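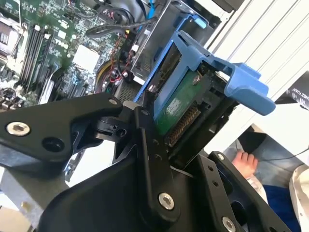

Do the drive first, Dehua Jiang told me when I started stripping old office towers, and everything else gets easier. I've followed that order ever since. Pulling a drive in a plastic caddy is one of the nicest jobs in the whole computer – no tiny screws rolling under the desk, just a squeeze and a slide!

Taking a hard drive out of a desktop tower (and putting one back)
Posted 4 Mar 2022

These steps are for the kind of workstation that holds its 3.5-inch drives in blue plastic caddies. I learned on a stack of them at the Estville repair evenings, and the method carries over to plenty of other cases with the same kind of bay.

Before you start
Copy off anything you want to keep. Shut down, switch off at the wall, unplug the power cord and then press the power button once with everything disconnected. Touch bare metal on the case before you reach inside, and do it again every time you come back from making coffee.

Step 1. Lay the tower down
Put it on its side so the open side will face up. Give yourself more table than you think you need. Take off the side panel and stand it somewhere you won't kick it (I have kicked mine, twice).

Step 2. Find the bay and follow the cables
Look for the blue plastic against the gray metal. Each drive has two cables: a wide power connector and a narrower SATA data connector. Follow each one back a few inches with a finger before you unplug anything, and take a quick phone picture if you'll be putting it all back together.

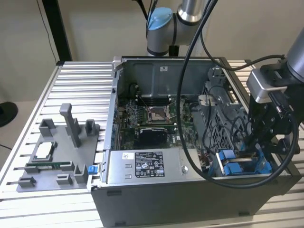
Shiyu Liang wrote in to ask whether the graphics card has to come out first. In most of these towers it doesn't. If a long card really does block the caddy, take it out and set it on an antistatic bag, but try the caddy on its own before going to the trouble.

Step 3. Unplug the drive
Hold the plugs, never the wires. Many SATA plugs have a small metal clip you press as you pull. A stiff one may need a gentle rock from side to side. Tuck the loose ends out of the path of the caddy.

Step 4. Slide the caddy out
Squeeze the blue tabs toward each other and draw the caddy straight out. If it stops halfway, look for a cable snagged on the corner of the cage. Keep your fingers off the green circuit board on the drive and off the contacts.

Step 5. Free the drive
Flex one side rail outward until its pins leave the holes in the drive, then lift that edge. The plastic is tougher than it looks, so go slowly and it will give.

Putting one back
Fit the pins on one side, flex the other rail over, and check that the drive sits flat. The connectors should face the side where your cables are. Slide the caddy in until it clicks, plug in data, then power. Give each plug a light tug. I once skipped that in December and spent a whole evening blaming a perfectly good drive! 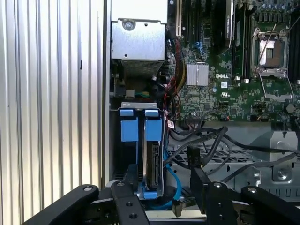
Inside the Dell: the two blue release tabs at the top of the drive caddy, with the light blue SATA cable to the right.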